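Skirkel – notes from the shared bench

Search this site Search Advanced search

Print this article | E-mail this article

Two arms, one shirt: inside the Clollmont workshop's folding build

The shared workshop at Clollmont has a laser cutter, a lathe with a worn cross slide and, since May, a pair of robot arms that are meant to fold laundry. The member who built them works in test equipment during the day and asked to be left unnamed, on the grounds that an employer might read this and ask about overtime.

The project is called Dadier. It started as a single arm at home, clamped to a kitchen counter, and moved to the workshop when the second arm made the counter too short. "One arm can drag cloth," the builder says. "It can't square it up. You need a second point of contact or the fabric just rotates around the first one."

The arms are driven by hobby-grade serial servos on a shared bus. Each joint reports position and load, though the load figure is coarse and drifts as the motors warm. There is no force sensor at the fingertip. The controller infers a grip from the difference between where the jaw was told to go and where it stopped.

"With a block of wood that works fine," the builder says. "With a T-shirt the difference is smaller than the gear lash. You can close on two layers of jersey and the numbers look the same as closing on nothing."

Most of the past summer went into the fingers. The first set was bare plastic and slid off knit fabric at any useful speed. Harder clamping helped a little and stripped a servo gear. The present arrangement is blue tape over the finger, with a softer tip at the end. The tape gets replaced when it lifts.

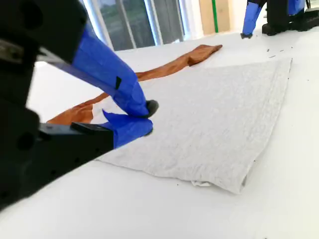 "People want to talk about the software, and I understand why, but the tip is where the thing succeeds or fails," the builder says. "If the tip is too slick you lose the cloth. If it's too sticky you can't let go of it, and then the arm pulls your fold apart on the way out."

The release took longer to tune than the grasp. The jaw now opens in two stages: a small opening, a pause, then a retreat along the line of the finger. Backing out at an angle caught the fabric more often than not. The pause is 500 milliseconds, chosen by trial. A shorter one would do for cotton, but the builder did not want a separate setting for each material.

Approach height is the other setting that matters. The fingers come in low and nearly parallel to the table, so that one of them can slide under an edge. Too high and they close on air. Too low and the lower finger plows into the tabletop, the servo stalls, and the bus drops the whole arm offline until someone cycles the power. A white top was picked for contrast. It shows every mark, and the builder has stopped trying to keep it clean.

Calibration is done by hand. A small metal part goes on the table at a known point, the arm is driven to it, and the offset is written into a text file. The routine covers seven points per arm. It has to be repeated whenever a finger is rewrapped, as a fresh layer of tape moves the tip enough to matter at the thin edge of a sleeve.

"I tried skipping it," the builder says. "I lost an evening to a fault that was one layer of tape."
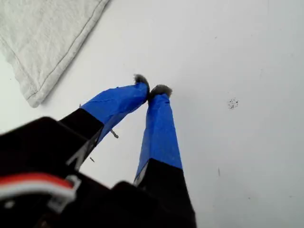 Văn thinks the calibration could be automated and has told the builder so more than once. The argument is that a fixed post at the corner of the table would let each arm touch off by itself before a run, the way a milling machine does. The builder agrees in principle. The objection is that touching off depends on detecting contact, and contact is the one thing these servos report badly. A switch under the post would solve that, and the switch is on the parts list.

Wiring has been the least interesting problem and the most frequent one. The cable that runs along the gripper flexes with every wrist move, and the early version had no strain relief. It failed at the connector, intermittently, which meant the arm would work on the bench and quit when it reached across the table. The cable now has more slack – not pretty, but it has held.

Sleeves are the current task. The body of a shirt lies flat and has long edges. A sleeve is narrow, twists at the shoulder seam, and hides its own cuff. The plan is to take the sleeve near the cuff, lift it clear of the table, let the twist fall out, and lay it across the body. Lifting has to be slow. At full speed the cloth swings and comes down somewhere other than where the planner put it.

Out of the last batch of 100 attempts, the builder will only say that the log is kept and that it is "not ready to be quoted at anyone." Failures are sorted by cause. Missed grasps lead, followed by grasps that took the body along with the sleeve.

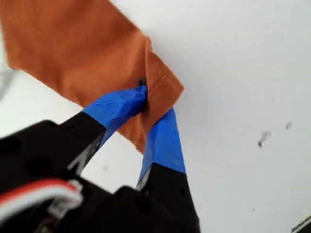
Skirkel workshop desk | Posted 2020-10-28 | Filed under: Builds

Buttons deserve a paragraph of their own. A button under the fingertip keeps the jaw from closing fully, and the controller reads the gap as a thick, secure grip. The cloth on either side of it may be barely held. The builder's fix is to close, lift a short distance, and check whether the jaw has moved. If it has, the arm sets the cloth down and tries again farther along.

Next on the list are the touch-off post, a stiffer mount for the second arm, and a set of molded tips to replace the built-up ones. The drawings will be put on the workshop's shared drive once the tip dimensions stop changing.

"It's slower than doing it yourself," the builder says. "I can fold a shirt. I wanted to know what was in the way of a machine doing it."

Print this article | E-mail this article

Comments (4)

benchvise: What adhesive are you using under the tips? I had cyanoacrylate go brittle on me with anything that flexes.

lathe_and_late: Two-stage release is a good idea. We do the same with vacuum cups on thin film. Have you tried making the pause depend on jaw opening instead of time?

k_orrin: Please post the bus timing. I get the same dropouts on a stall and would like to know if it is the supply sagging or the servo firmware.

benchvise: Re the supply, put a scope on it at the far end of the chain. Mine sagged badly at the last joint and looked fine at the terminals.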